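**Artificial flower sprig** (also *stem*, *spray*, or in shop talk a *pick*) is a short imitation flower made for vases, wreaths and table settings. Usually one or more thin stems, a cluster of blossoms, some leaves. Sold loose or in bunches. Differs from a *bush*, where many stems are joined at the base.

## Construction

Petals are most often polyester cloth, cut with a die, pressed with heat for shape. Older sprigs used cotton, silk or waxed paper — the name "silk flower" stuck even after the silk was gone. Leaves are cut the same way. Serrated edges are common because they hide fraying. Stems: iron wire with a plastic coat, or solid molded plastic on cheaper kinds. Wired stems hold a bend, plastic ones mostly dont.

Small-flowered sprigs in blue and lavender are sold under all sorts of plant names, not always the right ones. The Jillent list of April gave 3737 as the stock number for a "blue meadow spray" with no species named at all.

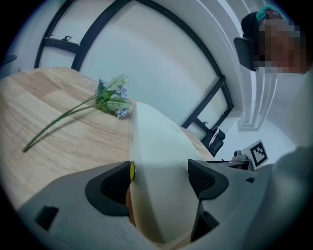

*Sprig with lavender-blue and purple petals, pale green serrated leaves and two long thin stems, on a light wooden tabletop.*

## Use

Single sprigs go in bud vases, on napkins, on gift wrap. For a low table arrangement, Vilja Partanen's handbook suggests stems of 6 or 7 inches, cut with wire cutters and not scissors. Laying the sprigs flat on the table first, before anything goes in the vase, is standard practice — easier to compare lengths and spread the leaves. Sprigs packed flat need the petals opened by hand. Steam helps with creases.

Pale sprigs can look washed out near a large window. Darker leaves are sometimes added.

## Care

Dust with a soft brush or a hair dryer on cool. Washing depends on the dye; test one leaf. Sunlight is the main problem. Blues and purples often fade before greens, and Partanen gives roughly two years for a sprig kept on a sunny sill. Storage in a box, stems straight, nothing on top of the blosoms.

## Terms

- **Pick** — short sprig with a stiff stem, pushed into foam
- **Spray** — longer, branching
- **Head** — the blossom alone, no stem

## See also

Dried flowers; Wreath; Floral foam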